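About Us | Bonano Drinks & Events

Hi, I'm Firdevs Tuncer, and I run Bonano with my business partner Tetsuya Ikeda. We cater weddings, office parties and the occasional very loud family reunion, and a good part of our bar prep is shared these days between people and robot arms.

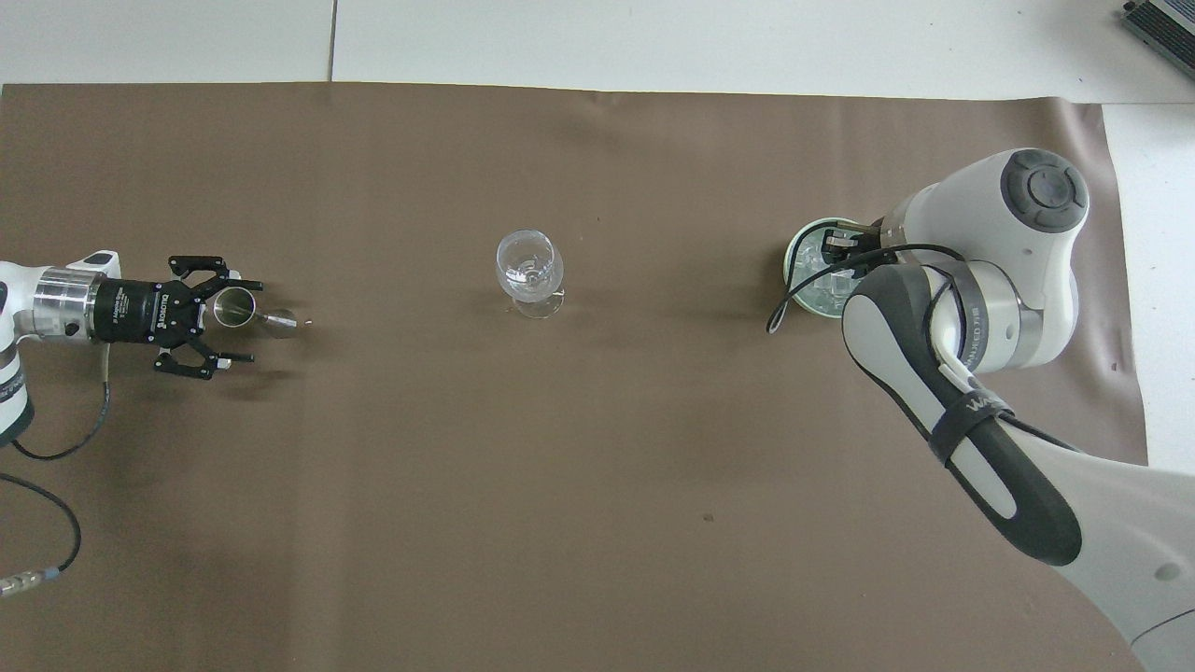 We started out with a rented kitchen in Brovwood and 2 folding tables. Tetsuya mixed, I carried. By our third summer we were pouring 900 drinks on a busy night, and my right wrist had started complaining every time I picked up a scoop. Tetsuya's shoulder was worse (he still won't lift anything above his head before coffee). So when we moved into the Cedberg building we set aside a corner for automation and began teaching the arms the dull stuff: holding, tipping, measuring, handing over. Ice and glassware took ages! Glass is slippery and see-through and arms don't love either of those things.

People always ask what happened to the staff. Everybody who was with us before the arms came is still here, though the jobs have moved around quite a bit. Two of our barbacks now set up and check the arms in the morning, and they got a raise for it, which they asked for and were right to ask for. Our bartenders spend more of the night talking to guests and trying out recipes. Not everyone was thrilled at first. One of our longest-serving servers told me she missed the rhythm of prep, so she still does all the garnishes by hand, and frankly hers look better than anything we could program.

We have some house rules too. Anyone on the floor can stop an arm, at any time, and they don't have to fill out a form about it. The arms don't work the room at events unless the client wants them to. And tips go to people, all of them.

Last May we served 2,730 drinks at the Fourie garden party, with a menu the bartenders wrote themselves. The cucumber one went first. I'd make more next time.

Want to come by? The prep room is open to visitors most afternoons from 3 p.m., just call ahead so we can put the kettle on.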